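Print this story | E-mail this story

The Laundry Lessons

Teaching a two-armed machine to clear a bedroom floor, one shirt-sized lump at a time. By hand. Somebody's hand, anyway.

By Reda Fawzy

Eight-ish in the morning and Long already has the gloves on. Long is the operator. One name, as far as anyone at Stullimo uses it, and it's written that way on the coffee mug too. The gloves are thin, black, wired at the cuffs, and they are the reason I drove out here in May with a notebook and no breakfast.

The pitch is simple. You move, the robot moves. You pinch, it pinches. Do that enough times, save every one of them, and feed the pile to a program that has to work out for itself what all the pinching was for.

Enough times, at Stullimo, means 200 clean runs of a task before they train on it. Clean meaning no drops, no restarts, no sneezing. The laundry task took 600 tries to get there.

"People think the robot's the slow one," Long says. "It's me. I'm the slow one."

The job sounds like nothing. Clothes are lying around a bedroom. Pick them up, put them together, done. Any ten year old can do it and most refuse to. For a machine it's a horror. A mug stays a mug when you lift it. A shirt turns into something else the second you touch it, and then something else again on the way up, and there's no drawing of it you can hand over and say, grab here.

So you show it. Over and over. Two hands, because one hand makes a mess of anything with sleeves.

I asked Long where you start on a heap of cloth. Long shrugged. Fold, ridge, any bit that sticks up. Go in from above, close slow, wait. Wait longer than you want to. Then lift. The waiting is the bit new operators get wrong, they trust their eyes and yank, and half the time they've got a fingertip's worth of fabric and it's gone.

You can't feel it, see. The gloves send motion out and nothing much comes back. A small buzz at the thumb when the motors strain. Everything else is looking. There's a view from up top and views from down at the wrists, and Long flicks between them on a headset, muttering.
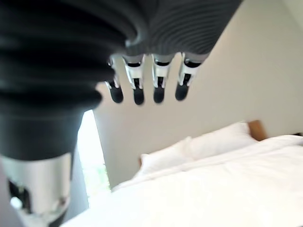
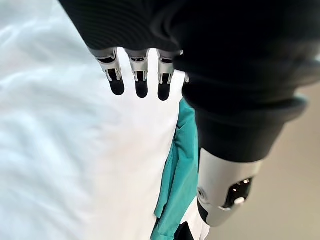
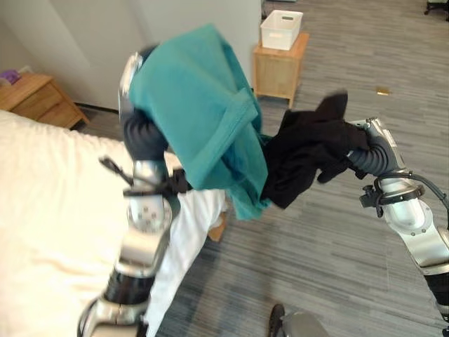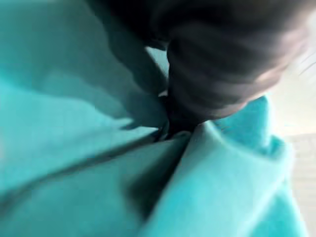
The wrist view and the long view

New operators all want the high view. Feels natural, like your own head. You see both arms, you see the room, you know which way the bed is. Fine for getting there. Useless for the last inch, Long says, because the hand hides the thing it's about to grab.

The wrist views are the oposite. Tilted, close, half of it sleeve. Once the fingers are in the cloth you might get one color and some shadow and that's your lot. Makes me a little seasick after 22 minutes in the spare headset, and I was only watching. But that's where the pinch is. The program gets all the views at once, every time, and seems to lean on the close ones more than the team expected. They don't have a tidy explanation. They have a chart, which I didn't follow.

Two colors of shirt are easier than one, by the way. White on white is the worst. White on a white bed, Long groans out loud. Where does the shirt stop? Depends on the light. Some mornings the sun comes in and there's no edge to find at all, and Long does it by memory, which is a lousy thing to teach a machine that hasn't got the memory.

Bad habits, saved forever

What you show is what you get. That's the whole trouble and the whole appeal. Early on Long had a habit of giving each piece a little shake after the lift. Nervous thing, a leftover from doing real laundry at home. They trained on those runs and the robot shook everything. Socks. A towel. It shook an empty hand once, quite firmly, and then moved on to the next item looking pleased, or I thought so.

They threw out 180 runs over that. Weeks of work. Long doesn't like to talk about it so we talked about the gloves instead.

The gloves are from Wevow, second version, and the fit is a sore point. The thumb is short. Everyone says the thumb is short. Long has cut the tip off one and taped it and it works better than the new ones, so the new ones sit in a drawer.

There's another way to do the showing, which is to skip the gloves and take hold of the arms yourself. Walk them through it, like helping a kid swing a bat. Stullimo started out like that. Good for single moves, wiping, pushing a drawer. With two arms you run out of hands fast, and you're standing in the way of the cameras the whole time, so the program learns a room with a person in it. Then you take the person away and it gets lost. They still use it for setting start positions and not a lot else.

Over at Grulholm, the other outfit that's tried this seriously, they went a third way. Operators wear the hand camera themselves and just do the chores. No robot in the room at all. Quicker, cheaper. Long tried it for a week and thought it made people careless. Your own hand is too good, Long says, it fixes things before you notice they went wrong, and the robot needs to see the fixing done slow.

I'm not sure who's right. Neither are they, I suspect.

What the good runs look like

Boring. The best run I saw was dull as paint. Arms out, hands down, close, wait, lift, bring together, hold. No heroics. Long stood with elbows tucked in and barely moved from the waist, and at the end rolled both shoulders and said "keep" and someone across the room typed somthing.

Then again, with the clothes thrown down fresh. That's a job too, throwing them. You can't place them nicely or the robot only learns nicely placed. Long tosses them backwards over the shoulder without looking, and gets annoyed when they land neat.

I had a go before lunch. Gloves still warm, too big in the palm, thumb too short. I reached for a sleeve and missed by a hand's width. Reached again, closed on air. Third time I got cloth, and I did what they all do. I yanked.

"Toss it," Long said. Across the room, typing.

Print this story | E-mail this story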